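阅读时间：5 分钟

4.2 收杯子这件小事，到底难在哪儿

上一节把叠毛巾的账算完了，这一节轮到餐具。先交代一下我自己的立场：开题的时候我是乐观派，觉得收杯子应该是整套家务任务里最便宜的一项，杯子形状规整、颜色单一，又不会像毛巾那样一抓就变样。Norbert Jireš 看了我的任务表，在旁边批了一句“你先做一遍再说”。做完以后，我把原来那段引言整段删掉了（真的很舍不得，写了一个晚上呢）。

任务本身用一句话就能讲清楚：把杯子拿起来，放到沥水架上，碗留在原地不许碰。人来做这件事基本不过脑子，一边聊天一边就收完了。我们在 Bristedby 任务集里给它的编号是 3，前面两项是擦台面和叠毛巾。每种控制策略跑 200 次，每次限时 30 秒，超时就算失败，哪怕杯子离架子只差一点点也算。审过初稿的 Śliwiński 组觉得这个时限太苛刻，我倒觉得还行，真在家里用，谁愿意站在旁边等一个杯子等上半天呢？

先说抓取。塑料杯轻，杯壁又带锥度，夹爪从侧面合拢时只要高低差一点，杯子就会往细的那头滑。力给大了杯口会变形，给小了又兜不住，中间能用的那一段比我预想的窄得多。杯子歪着被夹起来的情况特别多，我们起初把它们一律记成失败，后来改了口径：只要还夹得住，就允许策略继续往下走，毕竟人手拿杯子也没那么端正嘛。 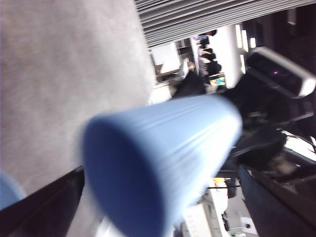 图 4　腕部相机视角：浅蓝色塑料杯斜着处在夹爪一侧，杯身因运动而模糊。

口径一改，数字立刻好看了不少，可是问题也跟着往后挪了一步。杯子一旦是斜的，杯底朝哪儿就成了一个必须单独估计的量，而我们最早用的 Pulter 规划器压根没有这一项，它默认杯子在夹爪里的姿态跟抓取前算好的一样。这个假设在搬方盒子的时候一点毛病没有，换成杯子就处处漏风。我花了好几个星期查放置误差，先怀疑标定，又怀疑延时，最后才绕回到这个最朴素的假设上来，想想也挺惭愧的。

修的办法不复杂：抓稳之后先停一下，用腕部图像重新估一次杯轴方向，再去算放置位姿。麻烦在于这一停要花时间，而且手臂一动图像就糊，糊了就估不准。所以我们加了一个很土的规则，画面太糊就再等一帧，最多连等 5 帧，还不行就照原来的估计硬着头皮放。这条规则写在论文里确实不怎么体面，但我试过的几个更漂亮的替代方案都没有它省心。

再说放置。沥水架在我看来才是这个任务真正的难点，比杯子难。架子是细金属杆焊的，杆子反光，深度图上经常断成一截一截的，有时候干脆整根消失。策略以为那儿是空的，就大大方方把杯子往杆子上怼。碗也添乱，它离架子近，杯口一低就容易蹭到碗沿。双臂配合时又多出一层麻烦：一只手送杯子，另一只手得知道自己该让到哪里去。我们试过让闲着的那只手直接缩回初始位，避让是避让了，可它腕上那台相机也就看不见架子了，等于白白丢掉一个好视角。 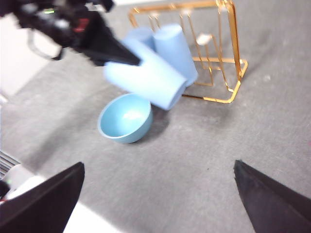
图 5　双臂收杯任务，从一侧夹爪看向另一只手臂：被夹住的杯子近乎横置，杯口靠近浅蓝色的碗，后方为金色金属丝架和立着的杯子。

后来定下来的做法，是让闲手停在近处、张开不动，只当一个观察点用。Skodley 那边的同事管这叫“旁观手”，我觉得名字起得挺好，就沿用了。它带来的好处主要在放置的最后一小段：送杯的那只手自己的视野往往被杯身挡掉一大块，从旁边看过去，杯口、碗沿和架子前横杆的相对位置就清楚多了。代价当然也有，两只手离得近，规划器得多绕一点路，少数几次绕得实在太远，直接把时限耗光了。

那机器现在算不算会收杯子？要我说，算会一半。桌面干净、杯子站得开、架子位置固定，它能一个接一个地收下去，我可以放心去倒杯咖啡。可要是有人顺手把架子转了个角度，或者两个杯子挨得太紧，它的表现就很看运气，我也不敢走远。Norbert 比我悲观，他认为只要细杆的感知没解决，换什么策略都是在边上修修补补。这一点我们吵到九月也没吵出结果，所以正文里两种看法都留着，读者自己掂量吧。

还有一点要提醒想复现的同行：架子请不要换成粗杆的塑料款。换了之后放置会容易很多，结果就没法跟我们的放在一起比了。杯子倒是可以换，只要杯壁有锥度、材质偏轻，趋势应该差不多。我们没有测玻璃杯，原因很俗，舍不得，也懒得扫。陶瓷马克杯带把手，抓取方式完全是另一回事，放到 4.3 节单独讲。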